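Categories: Computer hardware | Motherboards | CPU sockets

A land grid array socket, usually shortened to LGA socket, is a type of processor mount in which the contact pins are part of the socket and the underside of the processor carries only flat pads. The processor rests on the pins and is held against them by a hinged metal frame, known as the retention bracket or load plate. Sockets of this type are used on desktop, workstation and server motherboards.

Background

Earlier desktop sockets generally used the pin grid array (PGA) layout, in which the pins project from the processor and drop into holes in a plastic socket. A PGA processor is locked by a small lever that slides the upper part of the socket sideways. Moving the pins to the board allowed a higher contact density and made the processor itself less easily damaged in handling. The drawback is that the fragile part is now attached to the motherboard, and a bent pin can make the whole board unusable.

Construction

The socket body is a molded plastic housing soldered to the motherboard through a grid of solder balls. Each contact is a thin, angled spring that gives slightly under load. Contact counts vary widely between socket families. Early desktop versions have fewer than 800 contacts, while server versions have several thousand.

The retention bracket is made of stamped steel and consists of a fixed frame, a hinged load plate and one or two levers. The frame is fastened with screws that normally pass through the board into a backplate on the reverse side. The backplate spreads the clamping force and limits bending of the circuit board. With the lever closed, the load plate presses on the shoulders of the processor and leaves the middle of the heat spreader exposed for the cooler.

The processor package has two visible parts: a substrate, commonly green, and a metal heat spreader bonded over the silicon die. The model name and batch code are usually marked on the heat spreader. Notches in the edge of the substrate match raised keys in the socket wall, and a small triangle in one corner gives the orientation.

Surrounding components

The area next to the socket is normally occupied by the voltage regulator, which steps the supply down to the low voltage used by the processor. It consists of power transistors, square inductors (chokes) and cylindrical capacitors, placed close to the socket to keep the current path short. On many boards the transistors are covered by a heat sink - on low-cost boards they are often left bare.

Memory slots are placed along another side of the socket. Desktop boards commonly have two or 4 slots, each with a latch at one or both ends. The distance between slots and socket is kept small to limit signal delay, and this can restrict the width of the cooler that may be fitted.

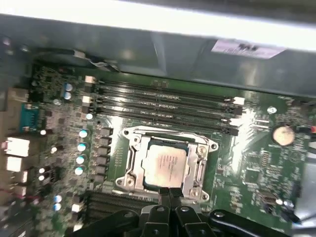
Processor seated in its socket bracket on a green motherboard, with four empty memory slots and a group of chokes and capacitors nearby.

Installation and removal

The lever is pressed down, moved outward from its retaining hook and raised. The load plate is then opened and the processor is lowered straight into the socket, held by its edges. No pressure is applied by hand. Closing the lever takes noticeable force, and a light creaking sound is normal. Thermal paste is applied to the heat spreader before the cooler is mounted.

For removal, the cooler is taken off first. Old paste may hold the cooler firmly to the heat spreader, and a slight twisting motion is used to break the bond. Sockets left without a processor are fitted with a plastic cover to protect the contacts.

Faults and repair

Bent contacts are the most common form of physical damage. Typical symptoms are a failure to start, a memory channel that is not detected, or an expansion slot that does not respond. Single contacts can sometimes be straightened under magnification with a fine needle or tweezers. Broken contacts require replacement of the socket, which involves heating the board and is seldom economical for consumer models.

The repair firm Tahiri, based in Tirnside, logged 3,491 desktop boards received for service and recorded socket contact damage in 204 of them. Most of the affected boards had been shipped without a socket cover. The Zivetti bench manual recommends inspecting the contacts under angled light, where a displaced pin appears as a break in the regular pattern of reflections.

See also

Pin grid array
Ball grid array
Heat spreader
Voltage regulator module
Nondska board layout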